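Hirkbridge Makers Forum > Workshop builds > Arms and grippers
Thread: Wrist camera on the towel folder, motion blur at the lift

volitness
Posted 17 October 2026

Continuing from the old thread, which had got too long. State of the build: arm is bolted to the end bench in the shared workshop, two-finger gripper, small camera on a printed bracket behind the fingers. The task is folding blue ribbed cloth on a white surface. The fold itself is scripted. The grasp point comes from the wrist camera: find the lower edge, find the nearest corner, go there, close.

The edge finder is fine when the arm is still. It falls over while the arm moves. Of 419 logged frames from the last run, most of the ones it rejects come from the lift and the swing across. I have tried:

- Lowering the threshold on the edge filter. More edges, most of them wrong.
- Masking by colour instead. Better, but the mask bleeds where the top of the cloth meets bright background.
- Slowing the swing. Works, but the cycle becomes too long to be any use.

Exposure is on auto. Gain is on auto. Camera runs at 20 frames a second. Code is Python, nothing clever in it.

What would people change first?

goreck_bench
Reply 1

Exposure. Turn auto off before you touch anything else. Under workshop lights the camera will pick a long shutter time and every frame taken on the move will smear. No filter will give you back an edge that was never recorded.

Also post a bad frame. "Rejects" could mean several things.

tin_snips
Reply 2

Disagree that it is the first thing. Why is it looking at all while it moves? Stop, look, move, grasp. A short pause before each look costs very little if you only look twice per fold. We did this on the Dhillon feeder and never went back to tracking on the move.

goreck_bench
Reply 3

The Dhillon feeder picked up rigid parts from a tray. Cloth shifts after you look at it. If you stop, look, and then travel a long way with the camera blind, you grasp where the hem used to be.

tin_snips
Reply 4

Then look from closer. The travel after the look should be short. That is a path problem and can be fixed in the script.

volitness
Reply 5

Bad frame as requested. Auto exposure, auto gain, no processing. Gripper is at the bottom, both fingers close together under the hem. 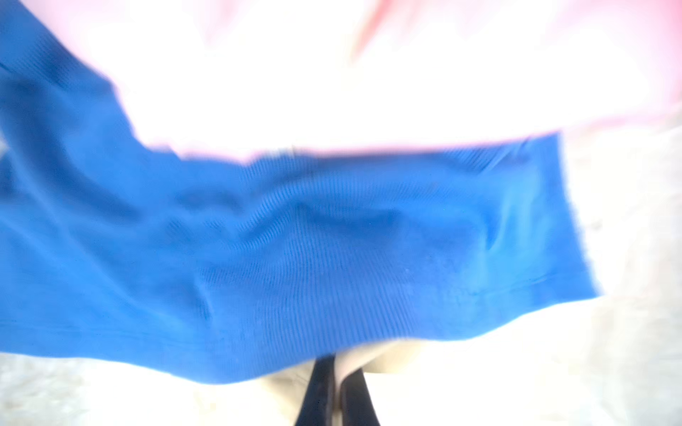

Settings to change, in the order I intend to try them

1. Fixed exposure, short enough that the ribs stay separate at full swing speed.
2. Fixed gain, raised to make up some of the lost light.
3. Extra light on the cloth from the side.
4. Look region cut down so the bright area behind the cloth is ignored.

I will change one at a time and log each run separately. Comments on the order welcome.

goreck_bench
Reply 6

That is textbook. The top border of the cloth is smeared out completely and the background behind it is blown. You have both faults in one frame: shutter too long and too much light in the upper part. You can still make out the ribs towards the middle and right, so focus is probably acceptable. I would leave the lens alone.

Move your item 4 up to second. It is free.

loft_hatch
Reply 7

Cropping is only free if the crop follows the arm. With the camera on the wrist, the bright area will not stay at the top. Tilt the wrist and it will end up somewhere else. Either tie the crop to the joint angles or hang something dark behind the bench.

Dark cloth on a rail. Cheap, and no code.

volitness
Reply 8

Can't hang anything. The bench is shared and the rule at Hirkbridge is that nothing stays up overnight. I could clip something on for each session, but then I am tuning against a backdrop that moves every time.

Tying the crop to the joint angles is possible. The angles are already in the log.

tin_snips
Reply 9

Question about the fingers. They sit just under the hem in that frame and they are black. Does the edge finder ever lock on to the finger instead of the cloth? Black against pale housing is a far stronger edge than anything on the towel.

volitness
Reply 10

Yes. I had a fixed mask over the fingers, but it was drawn with the gripper open. When they close up, the mask no longer covers them. I had put those rejects down to blur. Thanks.

Will generate the mask from the gripper position instead. Nine positions should be enough, with the nearest one picked at run time.

loft_hatch
Reply 11

Draw them slightly oversize. The fingers smear too if anything in the wrist flexes, and printed brackets flex. How thick is yours?

volitness
Reply 12

4 mm, PLA, two screws. It moves if I push it with a fingertip.

goreck_bench
Reply 13

Then I would print a thicker one with a rib before item 1. Otherwise you will shorten the exposure to cover for a loose camera and pay for it in noise.

tin_snips
Reply 14

Bracket first, agreed. Still say stop and look. Run the two methods on the same cloth and compare grasps made, not frames kept. Frames kept tells you about the camera. You want to know about the folding.

volitness
Reply 15

Fair. Revised order: new bracket, finger masks, fixed exposure, fixed gain, crop from joint angles, side light last. After that, one session tracking on the move and one session stopping, same cloth, same starting heap as far as I can manage it. I will count grasps.

Bracket is drawn up with a rib along the back. The workshop printer is booked, so it will be later in October before I have numbers.

loft_hatch
Reply 16

If you print it in PETG, leave the holes a bit under and drill them out. Mine came out oval. And use washers.

goreck_bench
Reply 17

What is the shortest exposure the camera will accept over USB? Some of the small ones ignore anything below a certain value and give no error. Worth checking with a desk fan before you trust the setting.

volitness
Reply 18

Don't know. Will check with the fan.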